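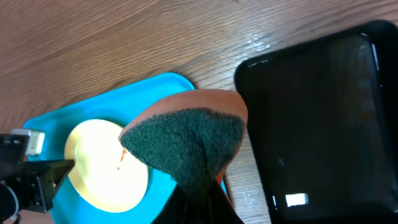
Dish duty is the new test for the two-armed robot at Horance, the shared workshop I've been going to since last June, and I got to hang out there for an evening and watch (okay, and get in the way a bit). The job is to wipe a smear off a yellow plate with a regular green-and-orange kitchen sponge. Sounds easy! It's been eating up everybody's evenings.

Rokeya Debnath started the build at her kitchen table and moved it to Horance when the second arm came along. She told me she has put almost 600 hours into it, mostly on the grippers. The fingers are her own design, and she's on a version that can hold a sponge at the bottom end and leave a corner free to do the scrubbing. Mizanur Howlader writes the control code and keeps all the practice runs on an old desktop under the bench. He was at 1153 when I asked, and he wants 2000 before he lets the arms try anything with a fork.

The plate sits on a blue tray, which was Syahrul Oei's idea after he got tired of chasing it across the table. Push too hard with the sponge and the plate still goes for a walk, so wrist pressure is what they're fiddling with at the moment. Syahrul wants a force sensor. Mizanur thinks they can get there by reading the motor current, and the two of them were still going back and forth on it when I left at 9:30.

Next up is a bowl, then a mug if the wrist can make the turn. The group is also looking for a spare power supply, and anyone who has one can drop it at the Horance front desk with Rokeya's name on it. Bring dirty plates too, she says.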